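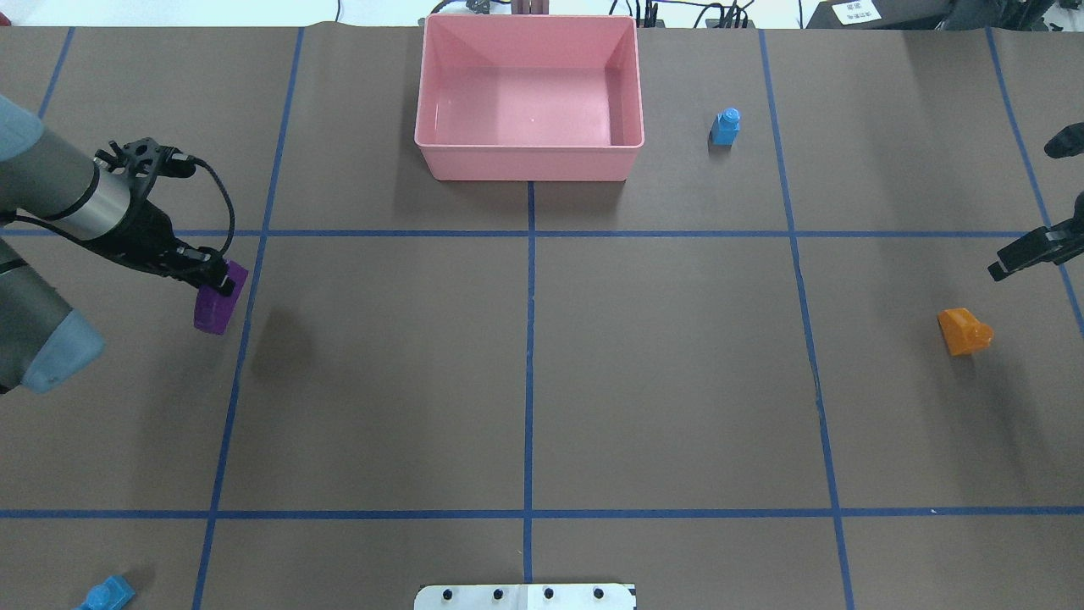 Fig. 5. Table surface divided into cells with blue tape.

5. Preparing a shared sorting table

This section applies to the Prukwood long table and to any flat table used with the Wivar labelling set. Read section 2 first if the legs have not been fitted.

5.1 Covering the table

1. Wipe the top with a damp cloth and let it dry fully.
2. Roll out the paper from one short end. Leave a hand's width hanging over each side.
3. Fold the overhang under and fix it to the underside. Do not tape the paper to the legs.
4. Smooth out any bubbles from the middle towards the edges.

Note: Paper from sets sold before 2016 is coated on one side. Lay the coated side down, or the tape will lift.

5.2 Marking the cells

1. Mark the long lines first, in pencil, with a straight batten.
2. Lay the tape along the pencil marks without stretching it. Stretched tape shrinks back overnight and pulls the paper into ridges.
3. Add the cross lines. Run each one over the long lines in a single piece.

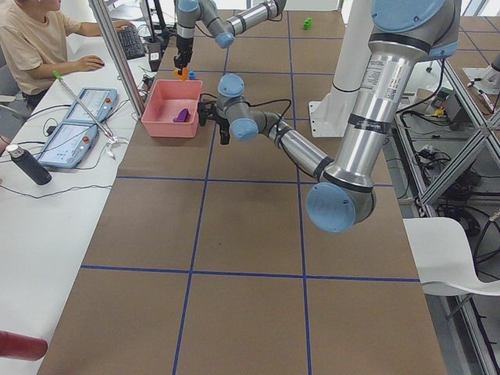
Fig. 6. Lengthwise and crosswise lines in place.

4. Press down every crossing with the back of a spoon.
5. Trim the ends with scissors.

Caution: Never cut tape on the table with a knife. The blade will go through the paper and score the top.

5.3 Using the cells

Give each cell one kind of item and write it on the plan sheet (form 17). Small parts go in the cells nearest the sorter.
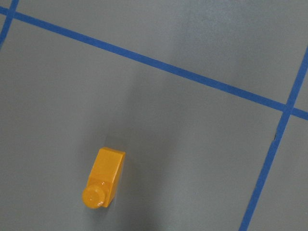
Keep items clear of the lines. Anything lying across a line is treated as unsorted and goes back to the start at the end of the shift. If a cell fills up, empty it before carrying on; do not borrow the one beside it.
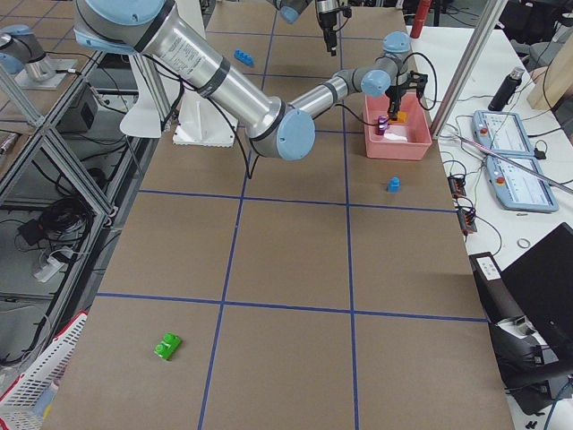

5.4 Changing the paper

1. Clear the table and lift the tape slowly, cross lines first.
2. Replace the paper if it is torn or has taken up grease.
3. Order new rolls from Hollenstein, quoting part 9.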